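How to Request a Correction in the Lamholm Community Newsletter

Updated Jun 9, 2025

If the newsletter got a name, date or address wrong, you can ask for a correction. Members and nonmembers use the same process.

Step 1. Find the item. Write down the issue number and the headline. For items on the website, copy the page address.
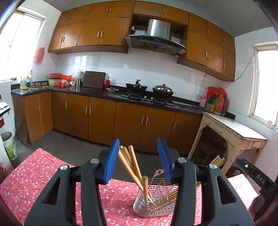 Chopsticks in a metal utensil basket on a pink tablecloth.

Step 2. Write your request. Quote the sentence as it was printed, then give the wording you think is right. Keep it under 90 words. If you have a notice, flyer or meeting minutes that back you up, attach a copy.

Step 3. Send it to the editor, Isla Nisbet, with "Correction" in the subject line. Paper requests go to Box 1496. You have 31 days from the date of the issue.

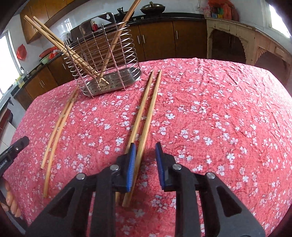
A pair of light wooden chopsticks on the flowered cloth.

Step 4. Wait for a reply. Isla answers within 5 working days. If she agrees, the web version is changed and a note runs on page two of the next issue. There is no August issue, so July corrections run in September.

If your request is turned down, you can write to Howard Hartley, the publisher, and ask him to look at it again. Include the first reply.

Letters that disagree with an opinion column go to the letters page. Send those to Sorcha Cowie.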